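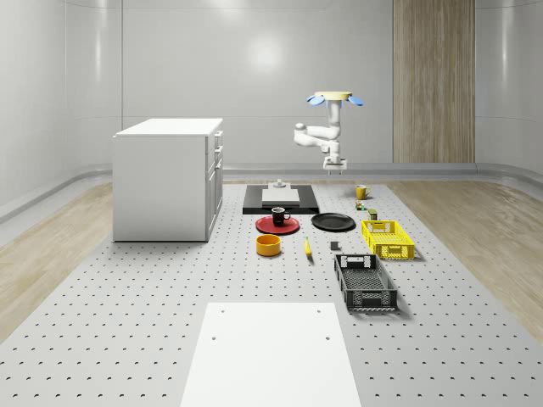
Home exam and coursework room check, with my notes
Skidcombe Learning Center, spring term
Filled in April 29, 2020

Okay, so this is the same checklist we use for the exam hall, only I've gone through it for kids who are finishing their final assignments at home and sitting the timed papers over video. I did the first run at my own kitchen table with my daughter's laptop, and then Friederike Schmieder did hers and sent me a pile of corrections (thank you, Friederike, I think I got all of them in). My comments are under each line. Skip them if you just want the boxes!

1. Desk or table clear of notes, books and phones
Pass, after two tries. I left a calendar on the wall right above the screen with half the history dates on it. Please look up as well as down. Calculators are fine for math and physics only, and the cover has to come off.

2. Chair height and screen height
Pass. A stack of cookbooks under the laptop did the job for me, but then the keyboard was too high to type an essay on. If the student has a separate keyboard, great. If they don't, leave the laptop flat and take the breaks in item 8 seriously.

3. Power cord reaches without crossing a walkway
FAIL at my house. The cord went straight across the doorway and my husband caught his foot in it. Moved the table over to the other wall, checked again, pass. No daisy-chained power strips, please.

4. Lighting
Pass. Window to the side is best. With the window behind me I was a black blob on Vitalii Moroz's end of the call, and he couldn't have told you if it was me or my brother sitting the paper.

5. Video call holds for a full practice section
Pass with a comment. Mine dropped once at minute 17 and came back by itself. The rule we settled on is that the student keeps writing, the proctor notes the time, and we don't restart the clock for a short drop. Anything longer than 5 minutes, call the office line and we'll sort it out that same day.

6. Student can open, save and upload the answer file
Not checked at my house, I ran out of afternoon. Friederike says pass on a laptop, fail on a tablet (the file saved somewhere neither of us could find). Students with only a tablet should write on paper and send photos of each page. Number the pages!! I will be saying this until I retire.

7. Evidence folder complete
This is the one I'd like everybody to do early. For each subject we want the mock paper, the graded homework and any class tests the student still has. Of the 12 families in the Putow group I have full folders from 11, and the last one has promised me theirs this week. Missing homework doesn't sink anyone. Write "not available" on the cover sheet and the teacher will go on what's there.

8. Breaks agreed in writing
Pass. Students with extra time keep exactly the same extra time they have in the hall. The break has to be on the form before the start, and the camera stays on while they're out of the chair.

9. Other people in the house
Hmm. I put "pass" and then my mother came in to ask about lunch. A sign on the door helps. Little brothers and sisters can't read signs, so have a plan for them too.

10. Emergency contact and proctor's number on paper
Pass. On paper, not on the phone, as the phone is supposed to be in another room (see item 1).

Overall: okay to use, with item 3 fixed and item 6 still open on my side. I'll redo both in May before the Dandmont students start, and Vitalii is going to check the wording on item 5 for me. If your house fails something, write down what you changed and send me the sheet anyway, I'd much rather see a messy one than a perfect one filled in from memory.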